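Stundska Opens Its Gripper Care Routine to Every Training Table

JORKENT – Stundska is sharing the full setup and care routine for its hand-held grippers, the tools its operators use to record everyday handling tasks for robot training. The routine has been in daily use at the Jorkent workshop since July, and the team is thrilled with how much calmer a Monday morning has become!

The routine goes by the name Stukodness and fits on 2 printed pages. It covers one station from start to finish: the table, the gripper, the cables, the camera on top and the objects being handled. It was written by Yeison Bermúdez, who looks after the stations in Jorkent, with a lot of scribbled notes from the operators in the margins (most of those notes made it in).

"We used to fix things when somebody complained," said Bermúdez. "Now we check the finger pads, wipe the lens, tug gently on each connector and do a few test grips before recording anything. It takes 18 minutes the first time you try it and a good deal less after a week. I love that a new person can do it on day one."

Test grips are done with ordinary packaged goods – bottles, cartons, tubs – on a table covered with paper. The operator closes the fingers on the upper part of a bottle, holds it upright and feels for any slip or sideways play before moving on.

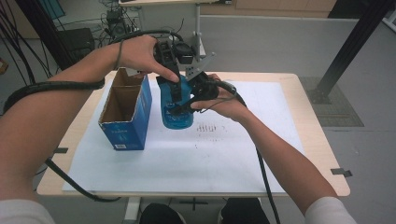
A two-handed hold on the gripper, with its fingers closed around a blue bottle just above the papered table.

Cables get a section of their own, and it is the longest one. Operators are asked to give the cable enough slack to follow the forearm through a full reach, and to look over the connector at the back of the housing for bent pins or loose screws. If a cable feels stiff near the plug, it is swapped the same day and the old one goes in the repair bin with a tag saying which station it came from.

Finger pads are changed after every 100 hours of recording. The camera bracket is tightened by hand and then given a short turn with the key, never more, and the operator records a brief clip to confirm that both fingertips show clearly. Paper on the tabletop is taped down at the edges and replaced when it wrinkles or tears.

The routine was tried out over around 216 recording sessions before the team settled on the final order of steps. Lens cleaning moved to the front of the list, and the grip test moved to the end, after the cable check, where it now catches a loose plug as well as a worn pad.

"I've worked with plenty of machines that came with a thick manual and a lot of crossed fingers," said Shahram Naseri, who leads station setup at Stundska. "With this one, the people who hold the gripper all day got to write the instructions. You can tell! They know where it rubs and where it works itself loose."

Printed copies are now at every Stundska station, and the Brzozowska site will start using the routine next. Bermúdez will spend the first week there, working alongside the operators and collecting a fresh round of margin notes for the second edition.

Teams that run similar hand-held grippers are welcome to ask for a copy and change it to suit their own tables. Requests can be sent to the Stundska station setup team in Jorkent.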